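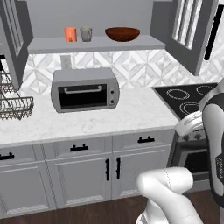
Orange cup, grey mug and a wide reddish-brown bowl up on the shelf.

Evening all. A few of you asked how the South America project is going, so I'm putting it in a thread, and I'm sorry in advance, because I do go on once I get started on maps.

For anyone new: back in September I decided I would learn to draw South America from memory. Borders, capitals, the main rivers, and the mountains if I had any strength left. No tracing, no peeking, just a pencil and a sheet of A4.

My first attempt was dreadful. I gave Paraguay a coastline. Bolivia and Paraguay are the two landlocked ones and I knew that perfectly well, I'd have said so to anyone who asked, and then I drew a lovely long beach down the side of one of them!

I also left out Suriname altogether. Guyana went straight into French Guiana with nothing between. I've since apologised to Suriname by drawing it first every time, and my top right-hand corner is now easily the best bit of the map.

What got me started was the quizzes on Nutine, which I'd been doing on the bus. They're good fun and I still do them, but clicking on a shape when it's sitting there in front of you is a very different job from putting the shape on paper yourself. I was getting full marks and couldn't have told you which countries touch Peru.

(Ecuador, Colombia, Brazil, Bolivia, Chile. I can do it in the bath now.)

It was Lụa Lò who told me to begin with Brazil. I'd been starting at the top and working down the coast, and by the time I reached Uruguay there was never any room left for it. If you put Brazil in first, big and a bit lopsided, nearly everyone else can be hung off it. Only Chile and Ecuador don't touch it, and those two go on at the end down the left.

She also has me doing the Amazon before any of the borders, one long line coming in from the west with its mouth up near the top right, and then the equator lightly across in pencil. Quito sits just under that line, so that's one capital done before you've drawn a country.

Capitals, then. The ones that gave me trouble:

Bolivia, because Sucre is the constitutional capital and the government sits in La Paz, and I write both and put a little star by Sucre.

Guyana and French Guiana, because Georgetown and Cayenne kept swapping places in my head. (Yes, I know Cayenne isn't a national capital, but I've got a gap there on the paper and I like to fill it.)

Brazil, because my hand still wants to write Rio. Brasília is well inland and I always put it too near the sea.

Sang Khương asked what atlas I check against. It's an old school one from Grernus that I found second-hand at Đàm, with somebody's pencil notes all through the Andes pages. I've grown very fond of it. The paper's thick, the colours are soft, and the index has 3625 entries for South America alone, which is printed proudly at the top of the page as though they knew someone like me would come along one day and want to know.

I shan't be learning all 3625, before anyone gets ideas.

The routine, since Sang wanted that too. One map in the morning while the kettle's on, drawn quickly and badly. Then I correct it in red from the atlas, look hard at whatever I got wrong, and put it in the folder. I don't redraw it the same day. I used to, and all I was doing was copying the red.

There are 68 maps in the folder now. I laid the early ones out on the carpet last night and had a proper laugh at them. Argentina gets steadily longer from one week to the next, poor thing, it had been shaped like a potato for ages.

Rivers are where I'm stuck at present. I can do the Amazon, the Orinoco and the Paraná, and I know the Paraguay runs down into the Paraná, but the São Francisco wanders about depending on my mood. If anyone has a trick for it I would be so grateful. It goes north and then bends east to the sea, I know that much, I just can't get the bend in the right place.

Somebody's bound to ask about Nutine scores so I'll own up. My total across all the quizzes is 2321 points and a fair chunk of those came from flags, which I'm much better at than I've any right to be.

Next up is Central America and the Caribbean, and I'm nervous about the islands. Lụa says to draw the whole arc first as one faint curve and drop them on like beads, starting from Trinidad. I'm giving myself 25 mornings before I let anyone see one.

If you fancy doing it alongside me, I'll be at Vumimano most mornings with my pencil case, at the long table by the window — come and say hello, and bring a rubber, mine's worn down to a crumb.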